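Inicio > Limpieza profesional > Superficies de trabajo > Limpiador concentrado Udero

Limpiador concentrado Udero para mesas y superficies lavables
Fabricante: Clornetach
Distribuye: Suministros Londoño
Formato: garrafa de 2 litros con tapón dosificador
Disponibilidad: en existencias
Precio: según tarifa de cliente. Inicie sesión para verlo.

Descripción

Udero es un limpiador líquido concentrado, sin perfume y de espuma baja, para mesas de trabajo, mostradores, estanterías y puertas de armario. Se diluye en agua del grifo y se aplica con pulverizador o con bayeta. Retira grasa de manos, polvo adherido, restos de cinta adhesiva, lápiz, café y marcas de goma. No lleva lejía ni amoniaco.

El producto se formuló para talleres, aulas y oficinas donde las mesas cambian de uso varias veces al día y no hay tiempo para aclarar. A la dosis de mantenimiento no deja película y basta con pasar un paño seco. A la dosis fuerte sí conviene aclarar, sobre todo en los tableros claros, donde cualquier velo se nota a contraluz.
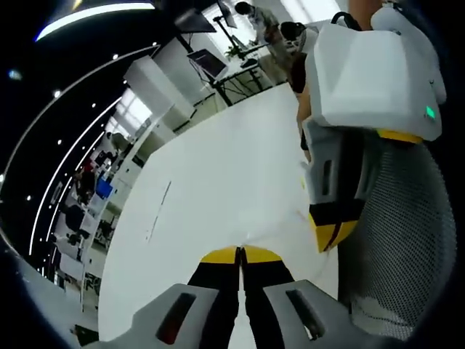

En superficies blancas el problema habitual es el amarilleo. Muchas veces no es desgaste del tablero. Se trata de capas de producto acumuladas, normalmente multiusos con cera o jabones con mucho perfume, que atrapan la suciedad y se oscurecen. Si la mesa lleva años limpiándose así, la primera aplicación de Udero debe hacerse a dosis fuerte y por zonas pequeñas. Puede que haya que repetir. Después se pasa a la dosis de mantenimiento y se deja de usar el producto anterior, porque mezclar los dos vuelve a dejar residuo.

Dosificación

Mantenimiento diario: 21 ml por litro de agua.
Limpieza a fondo: 65 ml por litro de agua.
Uso puro: solo sobre manchas concretas, con bayeta húmeda y aclarado inmediato.

El tapón tiene una marca interior para cada dosis. La línea baja corresponde al mantenimiento y la alta a la limpieza a fondo. Las garrafas del lote antiguo llevaban tapón liso; si todavía tiene alguna, pida el tapón nuevo en el mostrador o añádalo al siguiente pedido sin coste.

Aumentar la dosis no limpia más. Por encima de la marca alta el producto tarda en secar y obliga a aclarar dos veces.

Modo de empleo

Retire el polvo con un paño seco antes de mojar. Pulverice sobre la bayeta, y solo sobre la mesa cuando no haya papel, enchufes ni aparatos cerca. Pase la bayeta en líneas rectas, de un lado al otro, solapando un poco cada pasada. En cantos y esquinas pliegue la bayeta y use la cara limpia. Seque con un segundo paño.

Para suciedad resistente deje actuar 3 minutos con la superficie mojada y frote con estropajo blanco. El verde raya y no debe usarse en ningún tablero brillante. Tampoco recomendamos las esponjas de melamina en acabados con brillo: quitan la mancha y dejan un cerco mate que ya no se va.

La dilución preparada dura 21 días en un pulverizador cerrado. Pasado ese tiempo pierde fuerza y puede oler a estancado, según el agua de cada sitio. Apunte la fecha en la etiqueta del pulverizador. No rellene encima de un resto viejo; vacíe, enjuague y prepare de nuevo.

Superficies compatibles

Laminado de alta presión, melamina, acero inoxidable, vidrio, azulejo esmaltado, polipropileno, polietileno, PVC, linóleo tratado, pintura plástica lavable y madera barnizada en buen estado.

Superficies que requieren prueba previa

Metacrilato, policarbonato, aluminio sin tratar, pintura al agua mate y pizarras blancas. En las pizarras blancas de acero vitrificado no hemos visto problemas. En las económicas, de acabado lacado, el uso continuado puede apagar el brillo y el rotulador empieza a borrar peor. Haga la prueba en una esquina, espere al día siguiente y mire la zona con luz lateral.

No usar en

Mármol, piedra caliza, madera encerada o aceitada, cuero, pantallas y cualquier superficie caliente. Tampoco en utensilios o tablas que vayan a tocar alimentos, salvo que se aclaren después con agua abundante.

Papel protector y mesas cubiertas

Varios clientes nos preguntan si compensa cubrir la mesa en lugar de limpiarla tanto. Depende del trabajo. Para cola blanca, tinta o pintura, una cubierta desechable ahorra tiempo. Para montaje en seco, costura o papelería suele estorbar, se arruga y acaba guardando debajo la misma suciedad que se quería evitar. Si se cubre la mesa, hay que limpiarla y secarla del todo antes. La humedad atrapada bajo una lámina levanta los cantos del tablero, y esa avería no tiene arreglo con ningún producto. 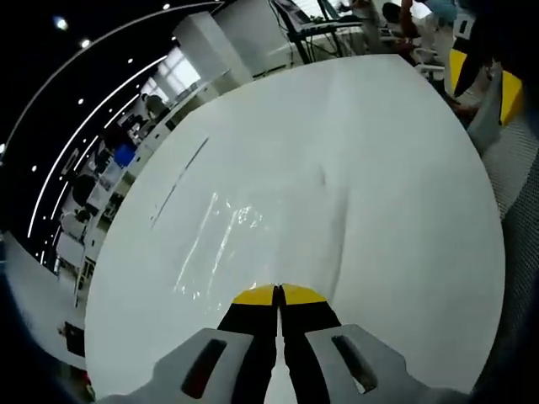 La cubierta se cambia entera cuando está manchada. Limpiar con Udero una lámina de papel no sirve de nada. En cambio, los manteles de vinilo y los protectores de silicona se lavan bien a dosis de mantenimiento, por las dos caras, y se dejan secar colgados. No los enrolle húmedos.

La cinta de fijación es la otra causa de reclamaciones. Use cinta de enmascarar de baja adherencia y retírela el mismo día. Si queda adhesivo, ponga un paño empapado en Udero a dosis fuerte sobre la marca, deje actuar y arrastre con una espátula de plástico. Las cintas de embalar necesitan un disolvente específico, que también tenemos en catálogo.

Notas de nuestros clientes

Yhon Agudelo, taller de encuadernación: «Lo gastamos desde hace tiempo en las mesas de plegado. Lo mejor es que no huele. La garrafa gotea un poco por la rosca si se guarda tumbada.»

Respuesta de Londoño: la garrafa debe guardarse de pie. La junta del tapón se vende suelta.

Orysia Yurchenko, escuela de patronaje: «Saca bien la tiza y el jabón de marcar. El bolígrafo, regular. Con el de gel hubo que insistir y en una mesa quedó sombra.»

Volkan Sezer, imprenta: «Correcto para el mostrador y las estanterías. Para tinta de máquina no vale, eso ya lo avisan. Me gustaría que viniera en un envase más grande.»

Respuesta de Londoño: Clornetach no fabrica por ahora un formato mayor. Trasladamos la petición.

Preguntas frecuentes

¿Desinfecta?
No. Udero es un detergente y no tiene registro como desinfectante. Si su actividad exige desinfección, limpie primero con Udero, aclare y aplique después el desinfectante siguiendo su propia etiqueta.

¿Se puede mezclar con alcohol o con lejía?
No se mezcla con nada que no sea agua. Si ha usado otro producto, aclare y seque antes de aplicar este.

¿Sirve para suelos?
Sí, a dosis de mantenimiento y con fregona bien escurrida. En suelos encerados puede retirar parte de la cera. Para fregadoras automáticas hay otro producto de la misma casa, Flullen, que hace todavía menos espuma.

¿Hace falta usar guantes?
Con la dilución de mantenimiento no son obligatorios, pero los aconsejamos en jornadas largas o con piel sensible. Para manejar el concentrado, sí: guantes de nitrilo y cuidado con las salpicaduras en los ojos.

¿Qué bayeta recomiendan?
Microfibra de pelo corto, lavada sin suavizante. El suavizante deja rastro en la fibra y luego aparece en la mesa en forma de vetas.

Conservación y seguridad

Guarde la garrafa cerrada, en su envase original, lejos del sol y fuera del alcance de los niños. No debe congelarse. Si se ha helado y al volver a temperatura ambiente se ve turbia o con posos, no la use.

En caso de contacto con los ojos, lave con agua abundante durante varios minutos y retire las lentillas si puede hacerlo con facilidad. En caso de ingestión, no provoque el vómito y consulte a un médico con la etiqueta a mano. La ficha de datos de seguridad se envía por correo electrónico con la primera compra y puede pedirse de nuevo en cualquier momento.

El envase vacío y enjuagado va al contenedor de plásticos. El concentrado caducado se entrega en un punto limpio.

Pedidos y devoluciones

Se vende por garrafas sueltas o en caja de 3. Las cajas viajan paletizadas cuando el pedido incluye otros líquidos. Revise los bultos delante del transportista y anote en el albarán cualquier golpe o mancha de humedad. Sin esa anotación la agencia no acepta la reclamación.

Se admiten devoluciones de garrafas con el precinto intacto. Las abiertas solo se abonan por defecto de fabricación, y para eso necesitamos el número de lote, que está grabado en la base del envase.

Para muestras y consultas técnicas pregunte por Ulises Espinoza en el departamento de limpieza. Indique el tipo de superficie, con qué la limpia ahora y, si lo conoce, el fabricante del tablero.

Productos relacionados

Flullen, detergente para fregadora automática
Quitaadhesivos en gel Clornetach
Pulverizador recargable con escala
Bayeta de microfibra de pelo corto
Estropajo blanco no abrasivo
Junta de repuesto para tapón dosificador

Ficha actualizada el 21 de febrero de 2024. La tarifa se revisa en julio.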